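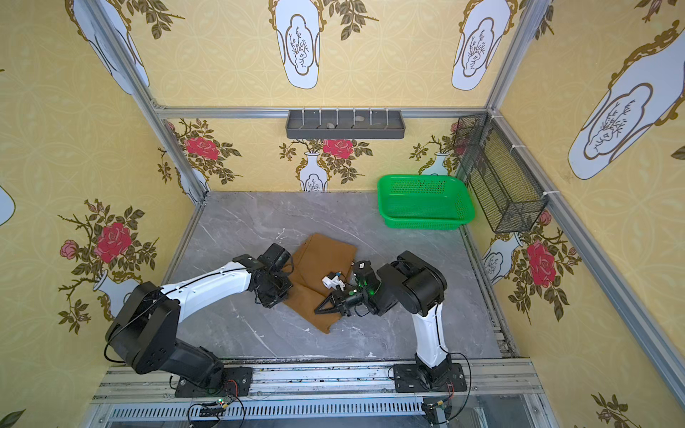

Man-lok Lau asked during the April review why the planner will not accept a folding task until both arms have been registered to the same table plane. The answer is set out in this section. Wutska plans for two arms as one system, and an error in the position of either base is carried into every grasp the pair attempts together.

4.3 Registering a two-arm cell for cloth handling

Complete Section 4.2 (Network and licence) before you begin. The operator must hold a Level 2 login. Allow 40 minutes for a first registration.

CAUTION: Both arms will move during steps 4 to 7. Keep hands, sleeves and tools outside the enclosure and keep the emergency stop within reach.

1. Start the Wutska controller service and wait until the status line for each arm reads READY. If one arm remains at WAITING, check its data cable at the base and restart the service.

2. Open Cell > Layout and select the template "Dual arm, shared front rail". Enter the distance between the two base centres in millimetres, measured along the rail.

3. Under Cell > Obstacles, add every fixed item inside the enclosure. Baskets, trays and wall fittings are entered as boxes, with a clearance margin of 28 mm. Items that may be moved between runs must be marked Movable, or the planner will continue to avoid their former position.

4. Select Register > Table plane. Each arm in turn will touch the table at several points. Do not lean on the bench while contact is being made.

5. Review the residual shown for each arm. A value of 2 mm or less is acceptable. Where the value is higher, tighten the mounting plate fasteners and repeat step 4.

6. Select Register > Wrist camera. Follow the prompts to place the calibration target, and remove it when asked.

7. Place a folded cloth in the centre of the table and run Perception > Segment. The outline drawn on the screen should follow the edge of the fabric. Small corrections may be made with the Threshold slider.

8. Save the cell file. The Arnitora viewer will load it automatically the next time it is opened.

NOTE: Patterned surroundings may be segmented as fabric. Tables with a veined or mottled finish and walls with a printed design should be masked under Perception > Background before step 7 is attempted. The mask is stored with the cell file and need only be redrawn if a camera is moved.

NOTE: Where a gripper covers part of the cloth, the perception module estimates the hidden edge from the last clear view. The estimate is drawn as a broken line. Do not approve a grasp point that lies on a broken line.

4.3.1 Speed limits during commissioning

Set the joint speed limit to 40 per cent for the first 100 cycles. The limit may then be raised under Motion > Limits by a user with supervisor rights. Cells using the Pelkonen gripper driver must keep the lower limit whenever both grippers hold the same piece of fabric.

For error codes in the 4.3 series, see Appendix C. Sites covered by a Colthorpe service agreement should attach the saved cell file to any support request.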